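The Little Lamp and Its Big Promises

Every April the catalogs find a new reason to sell us a desk lamp. Pistex wants $46 for a gooseneck it calls "posture-aware." Nedard charges 300 for one with a phone app. I have yet to meet a desk that needed either. A plain blue lamp with a domed base, a bendy neck and a switch does the job, and the cord still wanders wherever it likes.

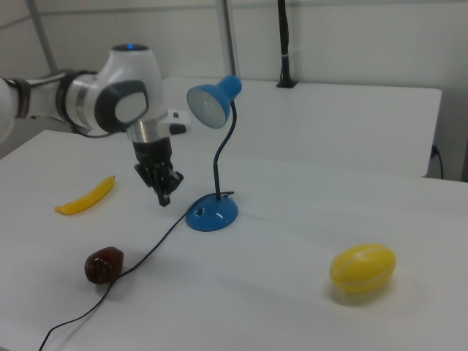
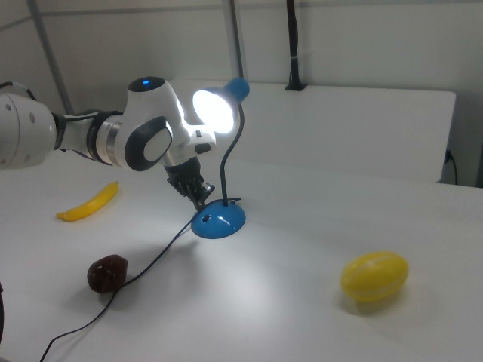
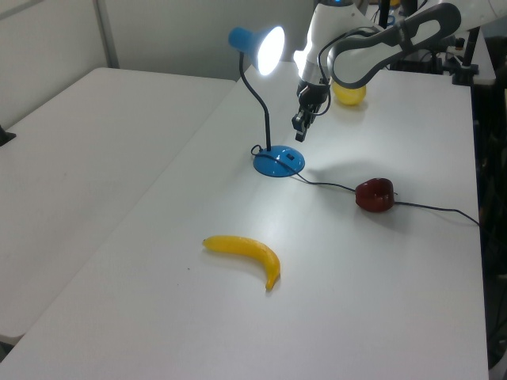 Does a bendy neck wear out?
Sooner than the box suggests. The Futel I bought began to droop after 12 months, and tightening it did little.

Bautista says its necks hold for 6 years. I would like to see the desk where that was tested, and who kept nudging the shade.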